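# Teaching an arm to fold, and other winter hobbies

When I told my mother what I was doing with my evenings this January, she asked me to repeat it, and then she asked whether I was eating properly. I am eating properly, Mom. I am also driving down to Drorkville after work to teach a robot arm how to handle cloth, and I'm having the best time I've had in years.

It started with Shazia Malik, who I used to share a desk with and who now runs a little lab at Haldane. They needed people who were patient and reasonably good with their hands, and she remembered that I used to hem my own curtains at lunch. I said I knew nothing about robots. She said that was fine, the robot knew nothing about curtains, and we could meet somewhere in between.

So for anyone who has asked (and a surprising number of you have, after I mentioned it in the last post), the way it works is that I hold a pair of handles, one for the arm and a smaller one for squeezing, and whatever I do with them, the arm does over at its table. Every try gets saved. Once there are enough good tries, Jayson Tolentino feeds them all into his training run overnight, and in the morning the arm has a go at it alone. The first target was 200 good ones. I thought that sounded like a weekend's work, which makes me laugh now!

My first evening I managed 3. You can't feel the cloth, you see, and I had no idea how much of folding I do by feel until it was gone. At home I can fold a towel while arguing with my sister on the phone, eyes on the ceiling. With the handles I'd come down too high and close on nothing, or come down too hard and just mash the whole pile into the table, and then I'd open the fingers and there it would be, exactly as rumpled as before, maybe a bit more so. Atif Swati, who had the shift before mine, told me to stop staring at the fingers and watch the shadow instead. When the shadow and the fingers come together, you're nearly there. I've passed that tip on to everybody since, and I always say it was his, so there you go, Atif.

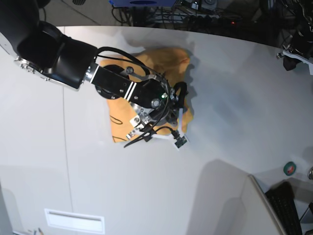

The other thing I had to learn was to be slow in the right places. I tend to rush the boring part and dawdle over the tricky part, and it seems the arm picks up every bit of that. Jayson played me back one of the early versions, trained mostly on my shifts, and it had my dithering in it. It went down over the cloth, stopped, drifted a little to the left, stopped again, and then grabbed. I do that! I do precisely that when I'm picking up a fitted sheet and haven't decided which corner is a corner. It was like hearing your own voice on an answering machine.

After that we agreed on some habits. Approach from above, settle, close, lift a little, and only then go anywhere. If I fumble, I'm allowed to recover and carry on, and we keep that one, so the arm gets to see what getting out of trouble looks like. If I fumble 2 times in a row, I throw it out and start over. Amna Marwat keeps the notes on which ones we toss, and her handwriting gets noticeably larger toward the end of an evening.

I'm up to nearly 60 in a good evening now, with tea. My wrists complain a bit the next day. I've also started noticing how I do things around the house, which hand goes first, where I pinch a pillowcase, and I've caught myself hovering over the laundry with two fingers out, waiting for the shadow to meet them. My husband has asked me to stop doing that in front of guests.

Next month we switch to sleeves. Shazia says sleeves are much harder, and she said it very cheerfully, so I've been practicing on his work shirts. If anybody has a favorite way of folding a long-sleeved shirt without turning it over, please leave it in the comments, with as much detail as you can stand to type.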